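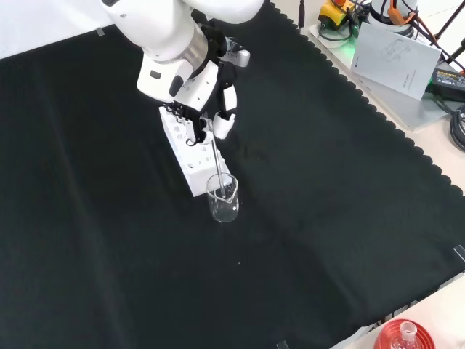
What does it take to get a multi-fingered hand to stir a liquid in a small beaker? Mostly a slow wrist path and a grip that lets the rod tilt a few degrees without slipping.

Both were still being tuned on Monday at Findbridge, the shared workshop where Umesh Chauhan has been assembling a bench arm for small wet-lab chores. The project, which he calls Prakach, pairs a second-hand arm with a jointed hand and a control program he wrote in the evenings. Stirring is the first task he has tried that involves glass.

The difficulty is in the contact. A glass rod is thin, hard and smooth, and the hand must hold it at an angle while the lower end travels in a circle close to the bottom of the vessel. If the grip is too stiff, any error in the path goes straight into the beaker wall. If it is too soft, the rod turns between the fingers and the angle drifts.

Chauhan's current settings limit the closing current on each finger to 110 milliamps during the stir, with a higher limit allowed for the initial pickup. The wrist moves through a circle 19 millimeters across. A program called Mottram, also his, generates the path and slows it whenever the measured finger current rises faster than expected.

"The first version drew a perfect circle and pushed the beaker along the bench," Chauhan said. "It was doing what I told it to do. The circle was centered on where I thought the beaker was."

He now finds the center by touch. The hand lowers the rod, moves outward in four directions until the current rises, and takes the midpoint. The routine adds time to each run but has removed most of the collisions. It does not yet handle a vessel that is tilted.

The black cloth under the glassware is part of the setup. It adds friction beneath the beaker and cuts down on reflections from the pale tabletop, and it is taped down so that it stays flat enough between runs. Chauhan said he tried a rubber mat first and found that it rocked under the test tube rack.

Over the past month the arm has logged 397 stirring runs, all with water. Each run is saved with joint angles and finger currents at a fixed rate, and the files are used to set the thresholds for the next batch. The target before moving to anything other than water is 900 runs without a broken piece of glass. The count goes back to zero after a breakage — it has done so twice, both times during pickup.

Pickup remains the weak step. The rod has to be presented at a known height and angle, and at present a person places it in the fingers for most runs. A printed stand, designed by another Findbridge member under the name Ilex, is meant to replace that step. The first print held the rod too tightly, and a second with a wider slot is due this month.

Work on the test tube rack comes after that. Chauhan plans to have the hand place empty tubes in the holes before it attempts to lift full ones. The control code will be shared with other workshop members once the pickup routine runs unattended.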